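4.3 Recording a demonstration at the kitchen island

Shares 11 | Comments 30

In this section you drive the arm in the simulated kitchen by remote control, and Verkard records your movement as one demonstration. Please read all the steps before you begin the first recording.

1. Open the kitchen task and wait until the arm stands at the island.
2. Open the gripper fully. The recording must always start with empty fingers.
3. Use the left stick to bring the wrist over the sink. Move slowly, in one smooth path.
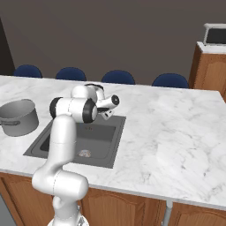 Figure 7. Open gripper over the far part of the sink, with the pot at the left.

Note: The speed slider goes from 0 to 100. For new operators we advise 30. A faster hand gives jumps in the path, and the robot will learn these jumps also.

4. Press Record. A short sound tells you that the recording has started.
5. Bring the fingers to the tap and do the movement which is written on your task card. For tap tasks, come from the side and keep the elbow of the arm away from the rim of the sink.
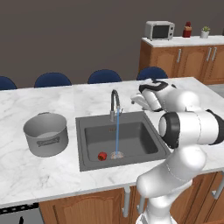
6. When the movement is finished, hold the arm still for two seconds and press Stop.
7. Choose Keep or Discard. If you touched the pot or the worktop by mistake, choose Discard and repeat from step 2.

Caution: Do not change the camera view while you are recording. The file will be saved, but the training tool cannot read it.

Caution: One demonstration can hold at most 800 steps. After this limit the recording stops by itself and the last part of your movement is lost.

Note: Water continues to run after Stop if the tap is open. Press Reset before the next demonstration.

Text of this section: Keabetswe Matlala. Checked by Noemi Escobedo, Aug 17, 2023.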